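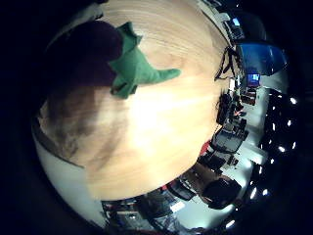
LISEZ-MOI / Rangement de table, lot Nutosero

Bienvenue dans le dossier Nutosero ! J'y garde tout ce qui concerne le rangement d'objets mous sur une table en bois clair : peluches, tissus, bacs souples, enfin tout ce qui s'affaisse dès qu'on le lâche. Le dinosaure vert est un peu ma vedette (ses petites pointes sur le dos aident bien à voir dans quel sens il est couché, et sa queue dépasse toujours de quelque part).

Le lot compte 142 séquences, réparties dans 7 dossiers. J'ai appelé les dossiers d'après les pièces de nos locaux - Halton, Dalluren, Costa et ainsi de suite - et je m'excuse d'avance pour Costa, que j'ai renommé 3 fois en juillet. Les anciens noms traînent encore dans le fichier noms.txt, ne l'effacez pas, mes scripts le lisent toujours.

Pour les étiquettes, je note l'objet, sa matière si je la connais, et sa position à la fin : dans le bac, à côté, ou à moitié dedans (le cas que je préfère !). Les bacs en tissu sont notés debout ou couchés. Quand j'hésite sur un objet, j'écris « mou, indéterminé » et je passe au suivant.

Il me reste 75 séquences à relire, surtout dans Dalluren. Si vous tombez sur une étiquette bizarre, écrivez-la dans corrections.txt avec le nom du dossier.
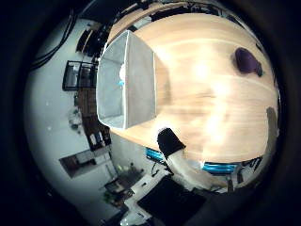
Comment étiqueter un bac couché sur le côté ?

Mettez « couché » dans la colonne position, puis le sens de l'ouverture vu depuis le bord de la table. Le contenu se note à part, sur une ligne par objet.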